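五月　Kusuma 小试间　工作记录
项目：Trillow 番茄酱，出水问题
记录人：Parviz Hassanpour
在场：Herman Oei，Ikhsan Jugah（下午），Fung-ping Chu（上午）

上午九点开始。先把上次没有写完的内容补上，再写今天的。我的中文如果有写错的地方，请大家直接用铅笔改在旁边，不要擦掉原来的字，这样我可以学习。 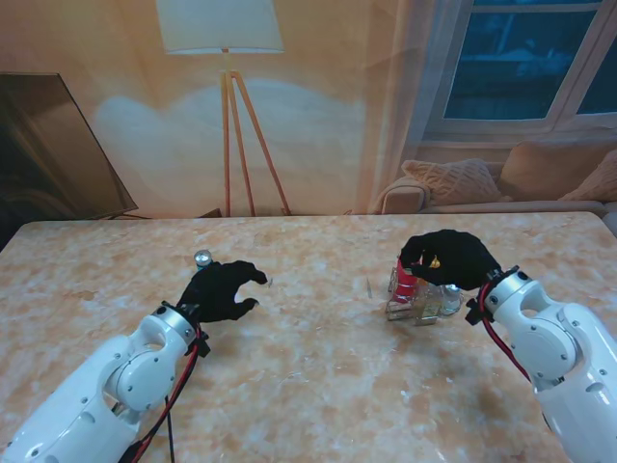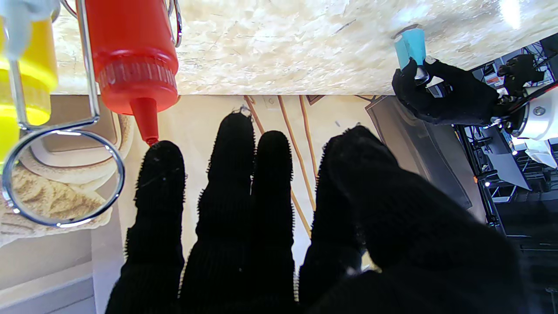
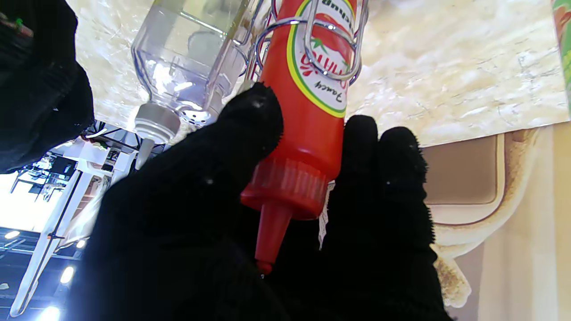
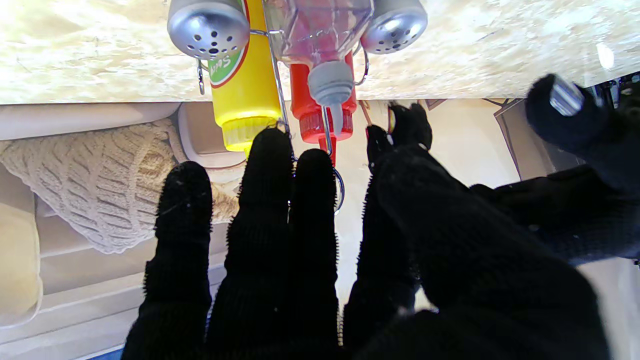
台面与挤瓶。第三张是番茄酱，标签上可读到 Fancy；第四张是铬色金属丝调料架，中间黄瓶。

一、问题是什么

Trillow 的酱装瓶以后，放几天，瓶口先出来一股清水，后面才出来酱。Ultano 的人在电话里说，他们店里的客人把这个水挤在薯条上，很不高兴。我们内部叫它“出水”，书上叫“析水”或者“脱水收缩”。我以后在本子里统一写“出水”，请大家也这样写，以前有人写“分层”，我找记录的时候找不到。

原因我现在想到的有这些，先写下来，后面慢慢划掉：
番茄浆的果胶在热处理的时候断得太多，网络弱，抓不住水。
均质压力换过，颗粒大小跟去年不同。
增稠剂 Zomine 加进去的时候结团，实际溶解的量比配方上写的少。
瓶子在仓库里受振动，时间长。
酸度偏低的那几批，出水好像更多，但是我没有足够的数据，这一条打问号。

Herman 认为主要是第三条。他的理由是，他洗搅拌桶的时候，在桨叶后面看见过透明的小块，用手指捏是滑的。我没有看见过，但是我相信他。Fung-ping 认为应该先看原料，她说今年春天的番茄浆换了产地，颜色也比较暗。两个意见都记在这里。

二、上次没有写完的

上次做的是静置试验。样品倒进带刻度的管，盖好，放在架子上，室温，3 天以后读上面清液的高度。结果里有一个地方我不满意：我读的时候眼睛没有跟液面平，低了一点，所以读数可能偏大。后来 Herman 再读一遍，他的读数都比我的小。我把我的那一列划掉了，用他的。划掉的数字还看得见，请不要再拿去用。

另外，管子的标签用的是水性笔，冰箱里拿出来以后有水珠，字就花了。其中一根管子我已经不能确定是哪一批，所以没有算进去。今天开始全部用油性笔，并且写在管身上，不写在盖子上。盖子会盖错的。

三、今天的安排

想回答的问题只有一个：Zomine 怎么加，出水最少。配方里的量不变，只改加的方法。

甲法：按现在车间的做法，粉直接撒进搅拌中的番茄浆，常温。
乙法：粉先跟糖干混，混匀以后一起撒进去，常温。
丙法：粉跟糖干混，番茄浆先升到 60 ℃，再撒进去，保温，慢慢搅。

原来还想做丁法，就是粉先用醋泡开。Ikhsan 说酸里面泡这个粉会很慢，他以前在别的厂试过，泡到下班还有白心。我们先不做，等有空的时候再说。

糖要用细的那一袋，在架子下层。上层那一袋颗粒粗，跟粉放在一起会分开，粉都沉到碗底，等于没有混。我上午第一次拿错了，已经混好的一碗只能放弃，重新称。这一碗我留着给大家看，碗边贴了黄纸，不要吃，也不要倒。

四、经过

甲法。撒粉用的是小筛子。撒到后面，液面上有白色的小岛，桨叶转过去它不散，只是跟着转。我把转速提高，小岛被拉下去了，但是我不认为它溶了，只是看不见。停搅拌以后用刮刀在桶底刮，刮到了透明的块，跟 Herman 说的一样。我要向他道歉，上次开会我说这可能是冷凝水。

块的样子：外面是胶，透明，切开来里面是干粉。这就是中文里说的“鱼眼”。这个词我今天才学到，Fung-ping 教我的。波斯语里我们没有这样的说法，至少我们厂里没有。

乙法。撒的时候明显顺利。还是有一点小岛，用刮刀碰一下就散。停下来刮桶底，只有很小的颗粒，要对着灯才看得清。搅拌的声音也跟甲法不同，后段电机的声音低下去，说明黏度上来得早。声音这个东西没有办法写成数字，但是 Herman 和我都听见了，所以写在这里。

丙法。升温用水浴。温度到了以后撒粉，没有看见小岛。保温期间我每次经过都看一眼温度计，水浴的温度计和插在浆里的温度计不一致，浆里的低。我以浆里的为准。请以后做的人也以浆里的为准，水浴那一支只用来看有没有过热。

丙法也有不好的地方。香味从桶里出来很多，整个小试间都是番茄味，出来的香味就是酱里失去的香味。颜色也略深。Fung-ping 用小勺尝了，她的意见是“熟了一点，像第二天的汤”。我尝不出这么细，我只觉得咸味靠前。下次要做正式的品评，不能只靠我们。

中午有一件事要记：水浴的水位降到加热管附近，报警响了，是我忘记加水。Ikhsan 来得早，他帮我加的。没有损坏。以后开水浴以前先看水位，看完在表上打勾，表贴在水浴右边的墙上。

五、流动的测量

用槽式流动仪，就是大家叫“滑梯”的那个。样品先放到室温再测，热的和冷的不能比较。闸门放开以后按秒表，时间到了读前沿。

读前沿有一个老问题：酱的前面常常有一圈水先跑出去，到底读酱还是读水？以前的记录有的人读酱，有的人读水，所以几年的数据放在一张图上很乱。我跟 Mostafa Abdelaziz 打电话商量，他管以前的方法文件。他说文件里写的是“前沿”，没有写哪一个。我们商定：以后读酱的前沿，水圈另外记一栏，写宽度。方法文件由他修改，改好以前，请先按照这里写的做。

今天的结果先写定性的，数字在附表里，附表夹在本子最后面。
甲法流得最远，水圈也最宽。重复之间差别大，我想是因为每次舀到的块不一样多。
乙法居中，水圈窄，重复得很好。
丙法流得最短，水圈几乎看不见。但是从瓶子里挤的时候手感偏硬，Ikhsan 觉得小孩子可能挤不动。

测完的滑梯要马上洗，干了以后角落里的酱很难弄出来，影响下一次的闸门。今天下午第一次开闸门的时候卡了一下，那一次读数作废，已经写“废”字。

六、静置样

一共留了 11 根管，编号和位置画在附表背面。架子放在离窗远的一侧，上次放在窗边，下午太阳照得到，有几根管子明显暖一些。3 天以后读，由 Herman 读，我在旁边写，两个人不互相看对方的旧记录。

我还把乙法的酱装了 2 个挤瓶，瓶口朝下放在托盘里，这样比较接近客人桌上的情况。很多店里是倒着放的，水会到哪里去，我不太清楚。按道理水轻，应该上去，可是 Ultano 说第一下挤出来的是水，那时候他们的瓶子是正着放还是倒着放？我已经写邮件去问。如果是正着放，用的时候才倒过来，那就好解释了，水在上面，倒过来正好在瓶口。如果一直倒着放还这样，就要另外想。

瓶口的阀片也值得看一看。有的瓶子盖里面有一片硅胶，有的没有，只是一个锥形的嘴。没有阀片的，手松开以后空气吸回去，会把瓶嘴里的酱带走，留一点水在嘴里。这只是我的猜想，还没有试过。

七、讨论，下午四点，站着谈的

Herman 要求车间马上改成乙法，不用等静置的结果，他说糖本来就要加，早一步晚一步没有成本。我同意方向，但是希望等读数。车间的糖是从上面的料斗下来的，要跟粉干混就要增加一个小混合机，或者人工混，人工混粉尘大。Ikhsan 去问有没有闲的混合机，他记得旧包装间有一台盖着布的，不知道还能不能转。

Fung-ping 不同意把原料问题放到后面。她的话有道理：今天三个方法用的是同一桶番茄浆，所以我们只知道方法之间的差别，完全不知道浆的差别。她想拿去年留样的浆再做一次乙法。去年的浆只剩小桶，做一次刚刚够，做坏了就没有了。我请她自己做，她的手比我稳。

关于酸度，那个问号还在。pH 计今天校准的时候斜率偏低，电极可能老了，所以今天的 pH 没有记，空着比写错好。新电极已经申请。

八、要做的事

Parviz：给 Ultano 写邮件问瓶子的放法（已发，等回信）；把细糖的袋子做明显标记。
Herman：静置管读数；桨叶后面拍清楚，下次刮到块的时候留一块在小皿里。
Ikhsan：混合机；水浴的水位表多印几张。
Fung-ping：去年的浆，乙法。做以前请先告诉我，我想在旁边看。
Mostafa：方法文件里“前沿”的定义。

补记，傍晚：离开以前又看了一次甲法的管子，上面已经有一条细的清液，其他的还看不出来。没有读数，只是看了一眼，管子没有拿动。刮刀少了一把，长柄的，谁拿走了请放回抽屉。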